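4.2 Objects that stay on a shared desk

In the second part of the study we looked at what remains on a desk when its user has gone home. The Metside office has no fixed places. A person who arrives in the morning may take any free desk on the floor, and in the evening the desk should be cleared for the next day. The written rule of the office, which we were given before the first visit, says only that "personal items" must be removed. It does not say what a personal item is, and we found that this small gap in the rule explains a good part of what we observed.

We visited 60 desks in the evening, after the last users had left, and noted every object on the desk top. Lamps and screens fixed to the furniture were not noted. In total we recorded 125 loose objects. We then asked the users, by a short form, which of these objects they regarded as their own, which as belonging to the office, and which as belonging to no one in particular. The form was returned by 21 users. This is fewer than we had hoped, and the answers should be read with this in mind.

The pen holder was the object on which the answers differed most. Some users wrote that it was office property, like the desk itself. Others wrote that the holder was from the office but the pens were theirs, or had been theirs at some time. A few said that they had never thought about it. In the terms of Chong, which we introduced in Section 2, the holder is a "settled" object: it has a place on the desk and keeps it, although its contents change all the time. Cups and notebooks did not behave in this way. They were either taken home or carried to the shelf by the door. 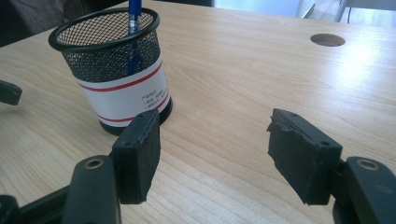
Figure 3. Desk top with a black mesh pen holder and one blue pen. The holder has a white paper band with red stripes and printed Chinese text. At the far side of the desk is the round opening for cables.

We had expected that a settled object would stand close to the wall or to the far edge, where it does not disturb the work. The notes from our visits support this only in part. When we asked about the position, several users answered that they move the holder in the morning to where their hand can reach it, and that they do not move it back. The next user finds it there and mostly accepts it. In this manner the position of the holder is a kind of message from one user to the next, although it is probably not meant as one.

A second point concerns labels. On some holders the paper from the shop had been removed, on others it was still in place. We asked whether this made a difference, and the answers were interesting. A holder with its paper band was described as "new" or "not really used yet", also when it had stood in the office for a long time. Two users wrote that they would not throw away a holder that still had its paper, while they would have less doubt about one without it. The band seems to protect the object a little. We did not find this effect in the earlier study at Esten, but there the holders were all bought together and the bands were taken off before they were given out.

The number of pens in a holder also seems to matter. A full holder was treated as common stock, and users took from it freely. A holder with a single pen was treated with more care. One user wrote that "the last pen is always somebody's" – a sentence which describes well the answers of others, too. We therefore think that ownership on a shared desk is not a fixed property of the object. It becomes stronger or weaker with the quantity of things around it.

Finally, we must mention the cable openings. On many desks they were not in use, as the users now work mostly on battery. In the Wiramville office, which we describe in Section 4.3, such openings were often found to contain paper clips and small waste. At Metside we saw this on 2 desks only, and we have no good explanation for the difference.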